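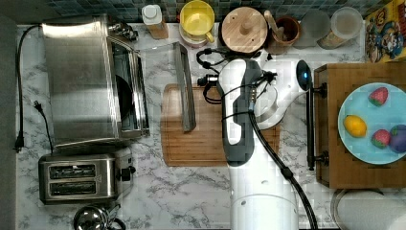 Open Afternoon at the Zevutholm Kitchen Lab

Last updated: October

Members who signed up for the fall visit met at the front desk of the Zevutholm building at 2 in the afternoon. The visit was split between a short talk upstairs and a longer stretch in the kitchen lab, where the Vodis project does its work on household robots. The group was larger than last year's and had to be divided in half for the kitchen part. The two halves swapped after the break.

The talk covered what the project is for. Vodis wants an arm that can work at a normal counter in a normal home, with the things people already own. The staff made the point that factory robots have it easy. Parts arrive in the same place, facing the same way, under the same lights. On a kitchen counter the cutting board moves, the cereal gets left out, and the toaster is in a different spot every morning. The project keeps its practice kitchen set up with that in mind. It has a marble-patterned counter, blue and green tile at the back, and the usual appliances.

The arm itself is white, with a gripper at the end and a small camera mounted near it. Several people asked about the cables. The staff said they would like to tidy them, and that it keeps getting pushed back in favor of other work. They also said that cables have to be left with enough slack for the wrist to turn, and that a neat bundle tied too short causes more trouble than a loose one.

For the demonstration, the arm worked over the cutting board with a glass baking dish. Glass was picked on purpose. A camera has a hard time with it, as it tends to see the board or the counter through the dish instead of the dish. Standing the dish on edge makes the job harder again, with only a narrow strip to aim for. The staff ran the task several times during the afternoon. Some of the runs went well and some were stopped early, and they talked through both kinds. When a run was stopped, an operator put things back by hand and started over.

The speed surprised many visitors. The arm moves slowly, and there are long pauses. One member timed a single approach to the board at 102 seconds. The staff said they could turn the speed up but prefer to leave it low when there are guests in the room.

Shiny surfaces were the other main topic. The long side of the toaster picks up reflections from the whole room, so what the camera sees there changes whenever a person walks by.
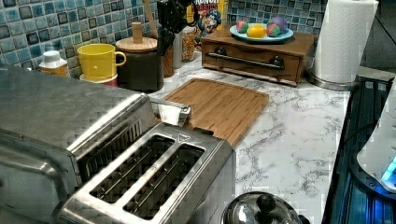
The Berisha team, which handles the vision software, said that steel causes them as much work as glass does. Their present approach is to collect a great many short recordings of the same kitchen with the objects moved between them. A task is not signed off until it has 100 recordings behind it. Then the layout is changed and they begin again. Items on the counter are moved, swapped or stacked, and nothing is glued down or marked with tape.

A member asked why they do not just use matte appliances. The answer was that people at home have steel ones, and a system that only works with dull gray boxes would be of no use to them. Another asked about heat. None of the appliances are switched on for visitor sessions. Work with hot items is planned for later and will need a separate safety review.

Visitors were also given the chance to try guiding an arm themselves, on a second station in the next room. This one uses a hand controller made by Driken. The task was to pick up a sponge and set it down in a tray. Most people got it within a few tries. The common mistake was to close the gripper too soon, before it was low enough. The staff said new operators make the same mistake and that it takes them a few days to get past it.

Questions at the end ran long. The main ones were cost, noise and when such a thing might be on sale. On cost, the project would not give a number. On noise, the arm is quiet enough to talk over, as everyone in the kitchen could tell. On the last one, the staff said that Vodis is a research project and has no product planned. They expect parts of the work to be picked up by others, most likely in care homes before private homes.

A few practical notes for anyone going on the next visit. Parking behind the building is limited to 3 hours and the signs are easy to miss. The kitchen lab is on the ground floor and can be reached without stairs, but the talk is upstairs and the elevator is at the far end of the hall. Bags and coats have to be left outside the lab. Photos are allowed as long as you stay behind the line on the floor. There is no food or coffee on site apart from a vending machine near the front desk.

The next open afternoon is planned for spring. Places will be limited again, and members who missed out this time will be offered them first. To be put on the list, reply to this newsletter with "Zevutholm" in the subject line and say whether you need step-free access for the talk as well as the lab.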